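Dirnlow hand-held gripper set, reviewed after 161 demos

I have wanted a pair of these since July, when Aqeel Abbasi let me try his at the Skostbridge makers' evening and I went home and looked at my old joystick setup with real disappointment. Mine arrived, I charged everything, and I have hardly put them down. If you teach robots by doing the task yourself and letting the arm learn from the recording, this is the most fun I've had with a tool in years.

You get 2 grippers in the box, a charging lead, spare finger pads and a thin booklet that you can mostly ignore. You hold one in each hand, squeeze, and the jaws close. The software (it's called Amov, and it runs fine on my elderly laptop) saves how your hands moved and how far the fingers were open. Setup took me 21 minutes, and a good part of that was hunting for a screwdriver!

Before this I was steering the arm by remote control with a Cheema controller. I still like the Cheema for slow work, like lining a peg up with a hole, where you want the arm's own reach and limits in front of you the whole time. But folding, tucking, pulling a drawstring? I used to hold my breath through every one of those. With the Dirnlow pair I just do the thing, at more or less the speed I'd do it with my fingers, and start again.
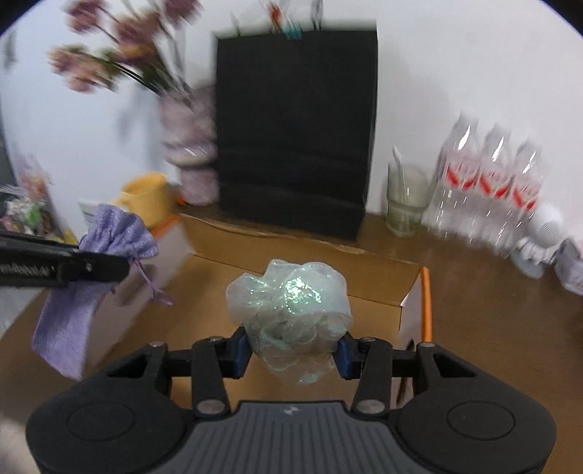 The finger pads deserve their own paragraph, I think. They're a soft blue rubber and they have a bit of give, so you can close down on something flimsy without feeling that you're crushing it. Gift wrapping has been my test task all month, and it's a mean one because hardly anything in it is stiff. A ruffled bit of mint organza will sit between the pads and puff out above and below the jaws, while the other gripper has a lavender pouch by its gathered neck with the strings dangling. I'd never have tried two things that floppy, one in each hand, with the controller. The ribbed plate in the middle of the gripper is a nice touch too.

Now the grumbles, and there are a few. They get heavy. After a long run my wrists know about it, and I've started stopping for tea well before I want to. The squeeze is also stiffer on my left unit than on my right. Jonas Aebischer, who bought his pair a few weeks before me, says his loosened up with use, so I'm being patient. And fast swings are a bad idea - if you whip your hand across the table the tracking can lose its place, and you'll have to throw that take away. I lost 6 in my first evening that way and none since I learned to calm down.

I'd also love a quicker way to delete a bad take. At the moment you have to put a gripper down, reach for the laptop, click twice and pick everything up again. A button under the thumb would be perfect, and I've written to Dirnlow to say so.

Who would I point toward these? Anyone with an arm at home or in a small lab who is tired of steering it one joint at a time, and who mostly works with soft or awkward stuff. If all your parts are hard and square, your remote controller is probably doing fine and you can save the money.

Next on my list is curling ribbon, and Aqeel has bet me a pizza that I can't get a clean set of takes.

Posted 23rd December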